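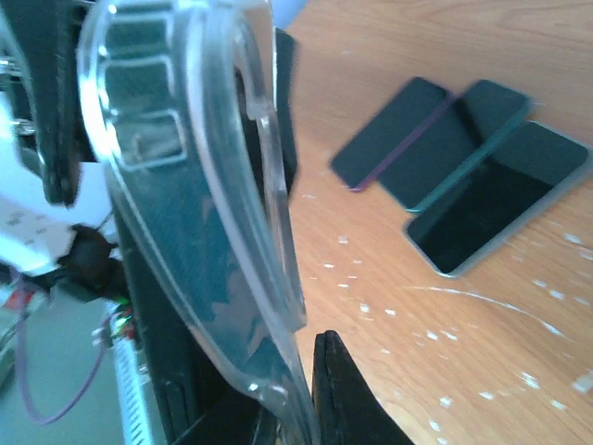

Burura wrote back on the January report with one line: why pay for cases at all, if the phones are going to people who may never use them? It's a fair question and I don't think last quarter's report answered it, so I'll start there.

The clear cases are the cheapest thing in the Cluno phone reuse project and the only part I'd defend without notes. A donated phone with a cracked back can't be passed on. A phone in a case has some chance of reaching its second owner in the state we tested it. Whether the second owner keeps the case on is another matter, and we have no data on it. I would rather say that than guess.

What was done this period

We took in 116 phones. Of those, 77 passed the battery and screen checks and were wiped. The rest are in the parts box or waiting for a decision, and "waiting for a decision" has become a larger pile than I'm comfortable with. The target in the grant letter assumed nearly everything donated would be usable. I said at the time this was hopeful.

Matching cases to phones has been slow. Preltico sold us a mixed lot of clear cases as "fits most models." It does not. Camera cutouts are the usual problem: a case can look right from the front and then cover half a lens. We now lay the phones out on the table and try cases one by one before anything is labeled.
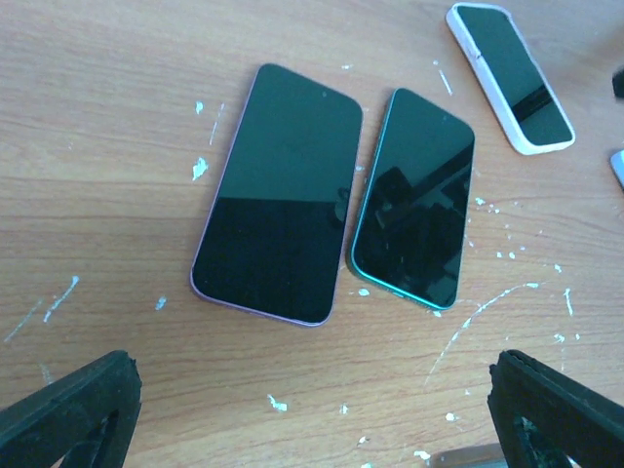
Labeling itself is in better shape. Each phone gets a number that follows it from intake to handover, and the paper list and the spreadsheet now agree, which they did not in the fall. I checked 20 entries against the phones and found no mismatches. That is a small sample and I wouldn't build a press release on it.

What has not worked

The drop-off box at Mihăilă brought in 6 phones. The box cost more than the phones are worth. I recommend closing it – the staff there have been kind, but kindness isn't a reason to renew.

The survey of recipients has not gone out. The draft asks people whether they are "happy with their device," and I can't see what we would learn from the answers.

Request

No new money. Please let us move the unspent drop-off budget to cases bought by exact model, and drop the word "impact" from the next template until we have something to put under it.

3 comments

Finally a report that admits the mixed lot was a mistake. Can we return the leftovers?

Please keep the box at Mihăilă until summer. People only just found out it's there.

Agree on the survey. Ask if the phone still holds a charge.

12 shares

Contact the project office | © Cluno | Back to top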